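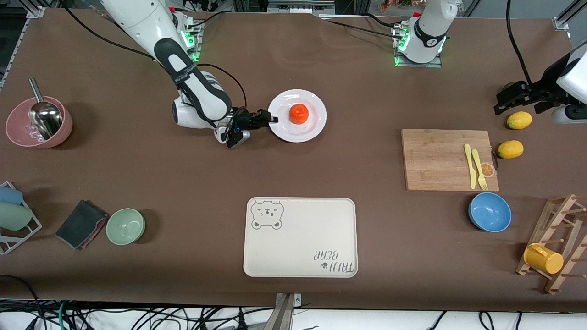 4. Set out your table

Now for the fun part! With the legs locked and the top wiped down (steps 1 to 3), your Hakala table is ready for its first job, and we think fruit is the best one to start with. It's quick, it smells wonderful, and you get to eat the results.

4.1 Put a plain plate at the back of the table, within easy reach. A white one is lovely because you can spot every pip and drop of juice. Set one orange on it to begin with – just one, so it has room to move without knocking anything else off.

4.2 Keep your lemons on the other side, straight on the tabletop. They're happy there as long as the skin is whole.

4.3 Lay the cutting board on the right half of the table. Bamboo is a great match for citrus and rinses clean in seconds. Left-handed? Swap the whole layout around and carry on.

4.4 Place the knife and fork side by side on the board. Plastic ones are fine for peeled segments and soft fruit, and they're what we use when children are joining in.

CAUTION: A plastic knife will slip on an unpeeled lemon. For whole citrus, use a sharp kitchen knife, keep your fingers curled back, and have an adult do the cutting.

4.5 Stand the dish rack at the far left and lay your cups in it on their sides. If they've just been washed, tip them slightly toward the mouth so they drain.

4.6 Fold a dark cloth and put it right next to the rack. You'll reach for it constantly! Lempi Kokkonen, who wrote the first version of this guide, keeps a second one over her shoulder, and we've all picked up the habit.

4.7 Leave one small bowl empty beside the cloth for peel. A larger bowl can go at the far left with a scoop in it, ready for ice or sugar.

Note: Take any plastic bags out of your bowls before you fill them. Bags cling to the inside and are easy to miss.

4.8 Bring in the serving tray last and set it low in the middle, closest to you. Any big tray with rounded corners will do nicely, and one with a cheerful bear on it is even better. If yours has a picture, decide who gets to see it the right way up – you or your guests.

5. Your first fruit tray

5.1 Peel the orange over its plate and drop the peel into the empty bowl.

5.2 Pull the segments apart and move them to the board. Halve the big ones.

5.3 Cut the lemon into 8 wedges and squeeze one over the orange. It really does wake up the flavor, especially with the sweet oranges you get in March.

5.4 Arrange everything on the tray and carry it with both hands.

CAUTION: Do not slide a loaded tray across the tabletop. Grit underneath can scratch the finish.

6. Cleaning up

6.1 Wipe up citrus juice within 40 minutes. Left longer, it can dull the brown finish.

6.2 Wash the board by hand and stand it on edge to dry. Never soak it.

6.3 Shake out the cloth and hang it up.

Stubborn sticky patch? Teemu Rautiainen's method is on page 139, and it works beautifully on jam too.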